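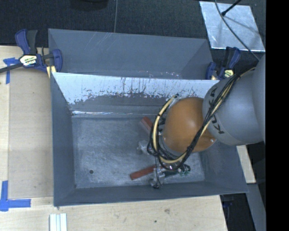
Our association is replacing the temporary wiring in the meeting hall at Clilindale, and I have been asked to prepare a written standard for how cables are to be bundled, marked and recorded. The hall seats 364 and is used for concerts, public meetings and a weekly class. Over the years the sound, lighting and network lines have been run by different hands, nearly all of them in black, and tracing one line from the stage to the rear cabinet can take most of an evening. I would like the new runs to follow the principle shown in the photograph, where a pale yellow cable is tied in with black ones and can still be picked out at once. The old runs total 400 feet and will be removed in full before any new line is placed.

The association would be grateful for guidance on three matters. First, should color be assigned by purpose (sound, lighting, network) or by destination? Second, is it acceptable to use plastic ties throughout, or should fabric straps be required? Third, how much spare length should be left at the cabinet? Power circuits are outside the scope of this inquiry and will be handled by a licensed electrician under a separate contract.

Sudheer Devadiga
Clilindale

Search help topics Enter a word or phrase Go

Reply from Noémie Petrenko

I maintained the written standard for two public buildings in Metance, and the following reflects what was adopted there.

Color should be assigned by purpose. Destinations change whenever a room is rearranged, and a color that once meant "balcony" will mislead the next person. Destination belongs on the label. Each cable should carry an identical label at both ends, placed a hand's width from the connector, with the number also entered in the register. Our register had nine columns at the outset, and we later reduced it to number, purpose, from, to, date installed and remarks. The remaining columns were never filled in.

Do not assign a separate color to every possible use. Four were sufficient for us, with black reserved for lines that had not yet been identified. Please also write the name of each color in words on the label, as some of your users will have difficulty telling certain shades apart, and the rear of most halls is poorly lit.

With respect to ties, our rule was fabric straps at the cabinet and at any point where lines are likely to be added, and plastic ties elsewhere. Plastic ties are to be drawn snug by hand only. A tie that dents the outer jacket is too tight and should be cut off and replaced. Cut tails must be trimmed flush - an untrimmed tail will scratch the forearm of anyone reaching behind it.

Spare length is a matter of local judgment. We left enough for the cabinet to be pulled forward and turned, and hung the slack in one wide loop on the side wall. Tight coils on the cabinet floor were prohibited. If a line must bend, the manufacturer's data sheet will state the smallest radius permitted, and that figure should be copied into the standard for each type of cable purchased.

Network and sound lines should be kept apart from the power circuits along the whole route. Your electrician should be shown the proposed route before the contract is signed.

Reply from a member in Cetelach

Use fabric straps for everything. They cost more, but they can be reused. We did our hall on a Saturday with plastic ties and had to cut most of them off again when the projector was moved.

Reply from Sales

The above is in line with our practice, except that we number bundles as well as individual cables. A bundle number on a tag every few yards has been of use in the crawl space. I would also recommend that the old register, if there is one, be kept and not overwritten. Ours was discarded in November and we have had occasion to want it since.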